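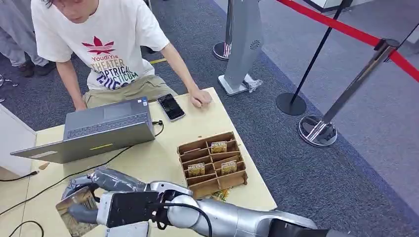

The sorting table at Sotmont, with three cards in the divider.

Visits > Workshops and Works > Sotmont open day

Search this site enter keyword Go

The Sotmont open day ran on 5/19/22, from mid-morning until the canteen closed. I went mainly for the packing rooms, which are normally shut to visitors. Entry was free, and groups were limited to eight.

Eleri Jarman led our group. She began in the board store, where flat sheets are held on edge in racks and drawn off by thickness. The slotting press next door was not running. A tray of its output was passed round instead: plain brown strips, slotted to half their depth, so that two sets cross and lock without glue. A strip cut even slightly deep gives a loose grid, and the press is checked against a gauge every 85 sheets.

The card table was the part I had come to see. It has a pale yellow top, with an open laptop on one side and a cardboard organizer in the middle. The organizer is the same crossed-divider construction as the samples, only with small open cells. Gold-colored cards stand upright in the cells, each with a dark label printed near the top edge, so the label can be read without lifting the card. Three cells were occupied, one toward the rear and one on either side, and the rest stood empty.

I asked about cell width. Nia Rowlands, who looks after the inserts, said it is set from the card and not from the box. Too wide and the card leans – too narrow and the board scuffs the print. Limport, the supplier of the earlier dividers, used a heavier board that held its shape better but took up more of the box. The present grade comes from Stava.

Cards spaced well apart are easier to pick up by the top edge than cards in neighboring cells. On the other hand, a part-filled grid of this type ships a lot of air. Nia Rowlands said a smaller grid is to be tried in February.

The tour ended in the finished goods bay, up to 3 pallets high in places. Parking is on the gravel lot behind the bay, and the signs from the main road are small.

Share this report 14 shares
2 comments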